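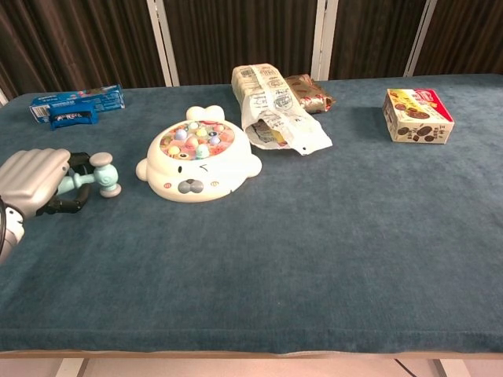
Brivell: Frequently Asked Questions

What is Brivell?
Brivell is a method for teaching a robot hand to use simple tools from human demonstrations. We test it on a whack-a-mole toy with a small toy hammer.

Why a toy?
The buttons are small and close together, so a poor grip or a bad swing shows up right away. Toys are also cheap to replace.

How much data did you use?
The training set has 1,653 demonstrations, recorded by 3 operators. Most were done by Igor Szewczyk and Jolanta Wieczorek.

Why are there groceries on the table?
We put cookie boxes, bread and other packages near the toy so the policy learns to ignore things it doesn't need. Their positions change between sessions.

Does it work with other hammers?
Partly. We tried 2 other handles in February. The thicker one was fine. With the thinner one, the hammer often turned in the grip on contact.

How long does training take?
Some 29 hours on one workstation.

What are the known problems?
The policy does not recover well after a drop. It also tends to hit the near side of a button when the toy has been turned.

Can I get the code?
Yes, on request. Write to Cyprian Michalski and say which hand you plan to use. The current release is from May 2023.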